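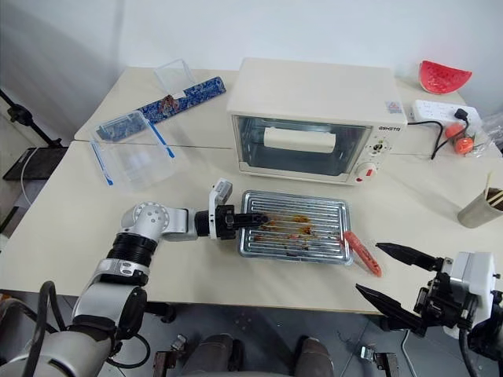

A sausage lies partly over the edge of a ridged metal tray.

Brirkbridge butcher takes top snag in a record year

Dec 12, 2019

Brirkbridge has the best sausage in the district, and this year it had to beat a mountain of others to prove it.

Butcher Percy Montoya took out the overall prize at the Grodlow District Sausage Awards with a smoked paprika and garlic pork sausage he has been tinkering with for five years. The awards drew 482 entries, the biggest field they have ever had, from high street butchers, farm-gate producers, a couple of pubs and a very keen contingent of home sausage makers competing in their own section for the first time.

"I'd have been happy with a ribbon in the pork class," Mr Montoya said after the announcement, still in his apron. "When they got down to second place and hadn't said my name I thought, well, that's that, and I went to find my jacket."

He had to be called back from the car park.

The winning sausage is a coarse-ground pork shoulder snag with sweet and hot smoked paprika, plenty of fresh garlic and a splash of dry cider. Judges praised its texture and the way the smoke came through without flattening everything else. It goes by the name of the Cuadros at the counter, after the family who sold Mr Montoya his shop and left behind a handwritten recipe book with half the quantities missing.

"There's a page in there that just says 'paprika, enough'," he said. "So I've spent five years working out what enough is. The first batch was so hot my apprentice had to go and stand out the back."

The recipe has been through plenty of changes since. Early versions used wine, which Mr Montoya found too sharp. He switched to cider after a customer brought in a few bottles of her own, and moved from a fine grind to a coarse one last September. That was the change that made the difference, he reckons.

"You want to know you're eating meat. You want a bit of chew. I'd been mincing it twice out of habit, because that's how I was taught for a beef snag, and one morning I was running late and only put it through once. Best mistake I've made."

Head judge Yichen Shao said the standard across the board was terrific, and that the top handful of sausages in the final round were separated by a whisker.

"We went back and forth over the last two for a good long while," she said. "There was a lamb and rosemary from out Grodlow way that was just beautiful, really delicate, and any other year I think it wins. But the paprika one, you had a bite and then you wanted the rest of it. After a full day of tasting sausages, that's saying something!"

Each entry is judged raw and cooked. The raw sausages are checked for evenness, colour, how well the casing has been filled and whether the links are a consistent size. Then they go on the hotplate, and the judges look for splitting, shrinkage and how much fat comes out before they get to the flavour. No sauce, no onions and no bread, though water and slices of apple are handed around between rounds.

Ms Shao, who trained as a chef and has taught commercial cookery for most of her working life, said splitting was the most common way for a good sausage to lose marks.

"People fill them too tight. They look wonderful in the tray, really plump, and then they hit the heat and off they go. And please don't prick them. I know your dad did. Mine did too. All you're doing is letting the good stuff run out onto the plate."

Her advice for the home barbecue is a medium heat, a bit of patience and leaving the tongs alone for longer than feels natural. She also suggests taking sausages out of the fridge shortly before cooking and separating the links with scissors, so the ends stay neat.

The lamb and rosemary that ran so close came from Abelardo Giraldo, who raises sheep on a property north of Grodlow and makes sausages in a converted dairy. He won the lamb class and finished second overall, and was one of the first across the room to shake Mr Montoya's hand.

"I told him I'd be back for him," Mr Giraldo said, laughing. "No, it's a cracking sausage. I bought two kilos of it. I'm going to take it home and pull it apart and see what he's done."

Mr Giraldo uses rosemary from a hedge that runs along his driveway, along with lemon zest and a little mint. He said the dry spring had been hard on the paddocks, but it had been kind to the hedge, and the rosemary was the strongest he'd picked.

The beef class, traditionally the most hotly contested, went to Dardo Quezada for a plain thick beef sausage seasoned with salt, white pepper and a touch of nutmeg. Mr Quezada said he was chuffed to win with something so simple. He sells most of his sausages to sports clubs and schools for their fundraising sizzles and has never seen the point of fiddling with them.

"Kids eat them. Their grandparents eat them. You put it in a slice of white bread with onions and it tastes like Saturday sport," he said. "I like all the fancy ones, I do. I had one with fig in it today that was lovely. But you've got to be able to make a beef sausage."

The new home-made section was a real treat, with sausages arriving in eskies from all over the district. Some had been made with proper stuffers and some with attachments borrowed from a neighbour, and one competitor had used a piping bag, which she does not recommend. First place went to Nilton Condori, a high school science teacher, for a chicken, coriander and green chilli sausage with a squeeze of lime.

Mr Condori took up sausage making last winter after being given a hand-cranked mincer for his birthday. He keeps a notebook of every batch, with the fat ratios and the temperature of the meat written down, and confessed that he'd made the winning recipe eleven times before he was satisfied.

"Chicken's tricky, it dries out on you," he said. "I use thigh with the skin on and I keep everything really cold. The bowl goes in the freezer, the mincer parts go in the freezer. My family can't get to the ice cream any more."

He is already thinking about next year and has his eye on a venison sausage with juniper, if he can talk a mate into parting with some venison.

Elsewhere on the results sheet, the gourmet class was won by the fig, fennel and pork sausage that had so impressed Mr Quezada, entered by the Zarkholm Hotel. The hotel's kitchen also picked up third in the continental class for a mild kransky. A mushroom and barley sausage from the same team came second in the meat-free class, where entries were up strongly and the judges reported a big jump in quality. Ms Shao said the texture of the better ones had improved out of sight, and she'd happily serve any of the placegetters at home.

While the judging went on inside the Brirkbridge showgrounds pavilion, the public sizzle outside did a roaring trade. A total of 2,000 sausages went across the table and the bread ran out twice, with the second rescue run cleaning out the bakery's shelves. The day raised money for new shade sails over the playground at the showgrounds, which anyone who has tried to use the slide in January will be very glad to hear.

There was plenty more to see too. A linking demonstration drew a crowd three deep, with Mr Quezada twisting a long coil of beef sausages into neat bunches at a speed that had people reaching for their phones. Children could have a go with coloured modelling dough and a small stuffer, and the queue for that hardly let up all afternoon. The brass band played from the back of a truck and finished, at the crowd's insistence, with the same march three times over.

For Mr Montoya, the win means a place at the state titles, where the Cuadros will be up against regional champions from all over. He scored 585 points across the raw and cooked rounds, and says there's still room for a little improvement.

"The links could be more even. Yichen told me that, and she's right," he said. "And I want to try a different cider. My customer's got a new batch coming on, so I'll start there."

In the meantime he has a more pressing problem. Word got around quickly, and the morning after the awards there was a line outside the shop before he had the lights on. He sold out of the paprika sausages by mid-morning and has put on an extra making day each week to keep up until Christmas.

Customers after the Cuadros for Christmas Day are asked to order ahead at the counter or by phone. There will be a limit of two kilos per household, and Mr Montoya says that includes Mr Giraldo.

Class winners

Overall champion: Percy Montoya, Brirkbridge, smoked paprika and garlic pork
Beef: Dardo Quezada, traditional thick beef
Pork: Percy Montoya, smoked paprika and garlic pork
Lamb: Abelardo Giraldo, Grodlow, lamb and rosemary
Gourmet: Zarkholm Hotel, pork, fig and fennel
Home-made: Nilton Condori, chicken, coriander and green chilli

The full list of placegetters in every class is up on the pavilion noticeboard. Entry forms for next year's awards will be available from participating butchers in September, and the home-made section will be back — with a separate class for under-18s.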